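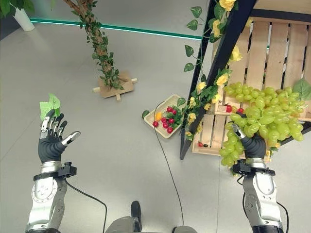
Halfdan Ketilsson objects that the earlier version of this page told readers to wash all artificial fruit and foliage in the same bath, and that his berries came out cloudy while the leaves were fine. The two materials are now treated separately. The procedure below replaces the old one in full.

Scope

This page covers cleaning and off-season storage of artificial fruit, leaf sprigs and small artificial trees used in shop and lobby displays. It does not cover preserved plants, paper flowers or anything with built-in lights.

What you need

Two plastic tubs
A soft brush with natural bristles
Kullex neutral detergent, or any clear dish soap without bleach
Lint-free cloths
A drying rack or a line with clips
Storage boxes with lids, tall enough that stems do not bend

Step 1. Test for color loss

Wet a white cloth with the wash solution and press it against a hidden part of the piece for one minute. If color transfers, do not immerse the piece. Dry-brush it and go to Step 4. Dark red and purple fruit fail this test more often than green.

Step 2. Wash foliage

Mix 5 ml of detergent into 1,000 ml of water at no more than 100 °F. Hold each sprig by the stem and move it through the solution for ten seconds. Do not rub the leaf faces. Fabric leaves that have been glued to a plastic vein can separate if soaked, so keep the time short. Rinse in the second tub and hang stem up.

Step 3. Wash fruit

Use half the detergent and cool water. Cloudiness on glossy berries is usually soap residue, and it sets if the piece is dried in warm air. Rinse twice, changing the water between rinses. Blot between the berries with a folded cloth and leave the bunch on the rack overnight. Check where each berry meets its stem. Loose berries can be pushed back on when dry; a drop of clear craft glue will hold one that keeps falling off. 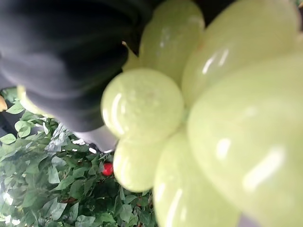

Ollumum, November

The storage section has been revised after a season of use in the Majali display room, where 129 pieces were packed under the old instructions. Most of the damage found at unpacking was crushed foliage at the bottom of deep boxes. Box depth is now limited to two layers.

Step 4. Pack

Wrap fruit in plain tissue. Do not use newspaper or bubble wrap against a glossy surface, as both can leave marks. Place fruit in the lower layer and sprigs in the upper. Label the short end of the box with the contents and the shelf it came from.

Small trees are handled differently. Leave the branches attached, starting from the top, and fold each one upward toward the trunk until it meets resistance.
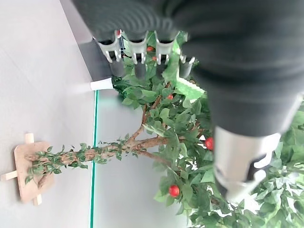 Tie the folded branches with cotton tape at two heights, snug enough to hold but with room for a finger underneath. Slide a fabric bag over the tree from the top down and store it upright.

Step 5. Storage conditions

Keep boxes off the floor and away from heaters and windows. An Ullov shelf unit or similar open racking is suitable. Inspect once at mid-season and replace any damp tissue.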